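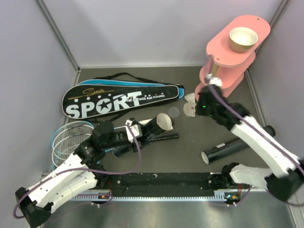
Badminton bits, with pink tiered stand.

# Ollisard Shuttle Log

A table of how shuttlecocks die at one evening badminton club. It has over 4,000 rows, one per shuttle, typed up from the paper sheets pinned beside the courts at Ollisard Hall. If you were hoping for match scores, we have those too, but they are mostly lies and we left them out.

## Files

- shuttles.csv – the log itself
- sessions.csv – one row per club night, with court numbers and who had the pen
- codes.txt – what the letters in the "cause" column mean

## Columns worth explaining

"cause" is a one-letter code. F is lost feathers, C is a cracked cork, R is the roof beam. There are 17 codes because Dario Sartori kept thinking of new ones. Code W ("wobbles, but I was losing") has been merged into F over his objections.

"rallies" is the player's own estimate. Treat it as fiction with a column header.

"tube" is blank for most of the first season. We started numbering tubes in September, after two people accused each other of hoarding the good ones.

## Known problems

Court 2 sits under the beam, so R is badly overrepresented there. Anything logged by Akinyi Magesa is reliable. Anything in green ink was entered by guesswork, and the "legible" flag is set to 0.

Plastic shuttles are excluded. They do not die, they just get worse.

## Use

Do what you like with it. Please cite it as "Ollisard Shuttle Log" and don't email Zinhle Le Roux about missing Thursdays – she knows.

Last updated October 29, 2024.

Filed under: Small Data, Racket Sports, Spreadsheets

Comments

Mwajuma Shemweta
Row 12 has a shuttle lasting longer than the session it was used in. Is this a typo or a record?

Dario Sartori
Record.

Akinyi Waweru
Our club has the same beam problem. Do you count it as R if the shuttle is still up there?

Zinhle Le Roux
Only once it comes down. Until then it's code U, and there are a lot of U.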